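12月16日 星期二

上午把第三批染液重新做了。上个星期的茜草染得太暗,颜色像旧的砖头,不像我要的红。Jamila看了以后说,可能是水的问题,我们这里的自来水比较硬,钙太多。我原来以为茜草喜欢硬水,书上也这样写。可是多到什么程度算太多,书上没有写。所以今天用两种水对比:一种是自来水,一种是煮过再放一夜的水。

羊毛是Tarnia的线,双股,没有漂白。先称重,每一绞31克。洗线用中性的洗剂,水温四十度,不搅,只轻轻按下去。上次我搅了,线有一点毡化,手感不好,Jamila没有批评我,但是她把那一绞放在她桌子的角上放了三天,我每天都看见。

媒染:明矾,用量是线重的百分之十五,再加百分之六的塔塔粉。从冷水开始加热,慢慢到八十五度,保持一个小时,然后关火,让线留在锅里凉。这一步两组完全一样,用同一锅。我觉得这样比较公平,不然以后看到颜色不同,不知道是媒染的差别还是染液的差别。

茜草根是Seneviratne寄来的,十月到的货,袋子上写的批号是409。根比以前的细,断面颜色偏橙。先用热水冲一遍,把黄色的部分去掉一些,这个水不要倒,留在大玻璃罐里,以后可以染浅的杏色。然后在料理机里打碎,泡一夜。
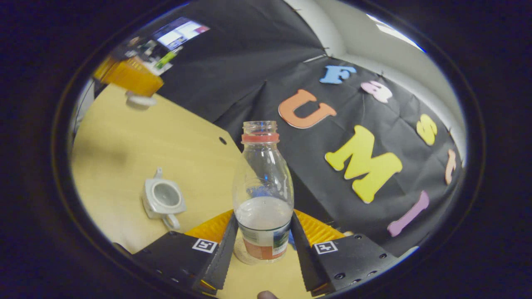
温度的控制是今天最费心的地方。茜草超过七十度,棕色的东西就会出来,红色就不干净。上个星期我去接电话,回来的时候温度计已经到七十八度,所以那批暗,也许不能全怪水。这一点我应该写清楚,不能只写对自己有利的原因。今天我坐在锅的旁边没有走开,每十分钟记一次:

自来水组:42,51,58,63,65,66,65
煮过的水组:41,50,57,63,66,65,65

两组差不多一样。到六十五度以后保持了一个小时,火很小,有时候要把锅移开一点。

出锅以后先在染液里凉到不烫手,再拿出来,轻轻拧,挂在走廊。没有马上洗。Jamila的习惯是晾干以后放几天再洗,她说这样颜色更牢。我没有找到证明这个说法的文章,但是她做了19年,我先照她的做法。以后可以拿一绞,分成两半,一半马上洗,一半放几天,看看有没有差别。

湿的时候看颜色:自来水组是偏蓝的红,比较深;煮过的水组是橙红,比较亮。湿的线看起来总是更深,所以现在不能下结论。我自己更喜欢第二种,可是Bumcombe的订单要的是第一种,他们给的色样是一块旧毯子的边,红里面有一点紫。如果干了以后自来水组还是偏暗,我想试试在普通水里加很少的碳酸钙,从每升零点二克开始,这样至少知道加了多少。自来水每个月都可能变,不能当作标准。

下午整理了色卡。旧的色卡有很多没有写媒染剂,只写了“茜草,深”或者“茜草,中”,这样的卡片没有用处,我都放到另外一个盒子里。请大家以后写卡片的时候至少写这几项:线的种类和重量,媒染剂和百分比,染料和线的比例,最高温度,时间,水。日期也要。铅笔写,圆珠笔遇到水会化开。打孔以后把线穿过去打一个结,不要用胶水,胶水会让线变色,我们有两张洋葱皮的卡就是这样坏的。

耐光的测试也看了一下。窗户上的那一排是十月开始的,一半用黑纸盖住。靛蓝几乎没有变。木樨草很好。姜黄不用说了,盖住的一半是很亮的黄,露出来的一半像旧报纸。有一个顾客坚持要姜黄,我准备把这个样品给她看,比我用嘴解释要快。苏木比我想的差,用明矾的那条已经退得很明显,用铁的那条稍微好一些,可是颜色本来就灰。
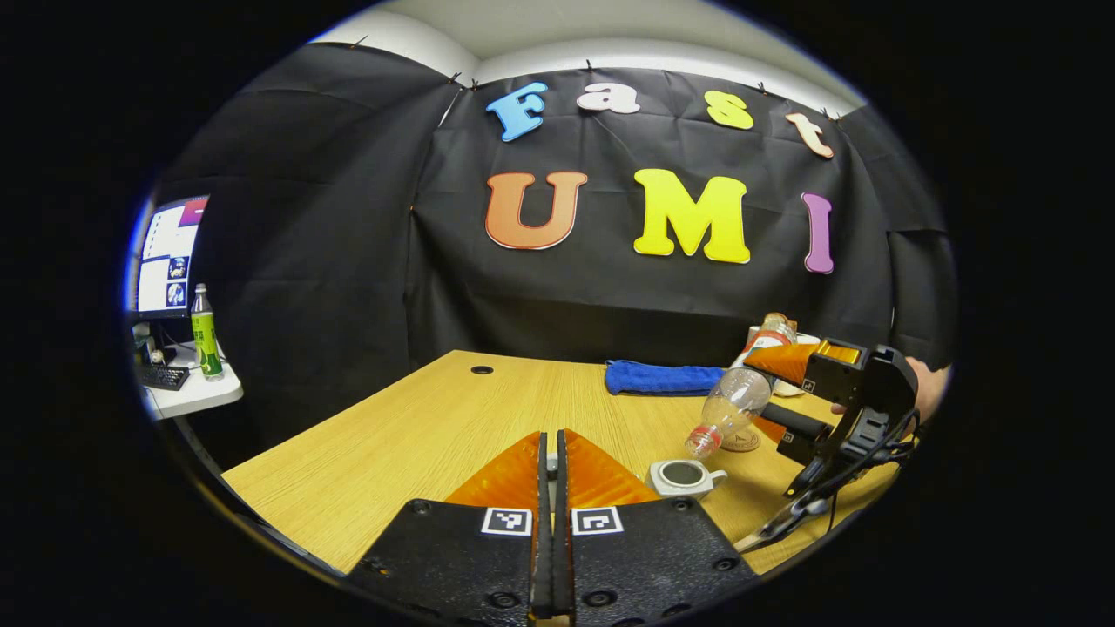

Prendico的报价到了,明矾和塔塔粉各五公斤,加运费一共1,838。我觉得有一点贵,主要是运费贵。如果和楼下做纸的人一起订,运费可以分开。他们用明矾比我们多。明天去问。

靛蓝缸的情况:昨天加了一点果糖和石灰,今天早上表面有铜色的膜,下面的液体是黄绿色,味道正常。pH试纸是十一左右,对羊毛来说太高了,所以这个缸先只染棉布。羊毛要等我另外开一个小缸。请不要把羊毛放进大缸,上次那条围巾从缸里出来的时候很硬,像纸板,后来用醋水泡也没有完全恢复。

还有一个小的发现。用过一次的茜草渣,我没有丢,加了新的水,又染了一小绞,温度还是六十五度,一个半小时。颜色是很柔和的珊瑚色,比第一次的更均匀。我不知道为什么更均匀,可能是染料少了,上得比较慢。Jamila说她年轻的时候,老师不让她用第一锅给婴儿的毯子,只用第二锅,因为颜色温和。我听了很喜欢这个故事,先记在这里。第三锅明天再试,渣放在冰箱最下面一层,盖子上贴了纸条。

要做的事:
线干了以后在北边的窗户看颜色,不要在灯下看。
两组各剪一段,做耐洗测试,和白棉布缝在一起,四十度,三十分钟。
买碳酸钙,要细粉的。
温度计校准一次,用冰水和开水。长的那一支我怀疑高了一度。
给Bumcombe写信,说样品星期五可以寄出,请他们把毯子的另外一个角也拍给我们看,因为现在这一块可能已经退色,我不想照着退色的颜色去配。
不锈钢大锅的底有一圈茶色,用柠檬酸煮一下。

不明白的地方:同一锅媒染的线,最里面的一绞颜色总是浅一点,今天也是这样。我绑线的绳子打的是八字结,松的,应该不会挡住染液。也许锅太小,线太挤。下次一锅只放四绞试一试,如果谁以前遇到过,请写在这一页的旁边。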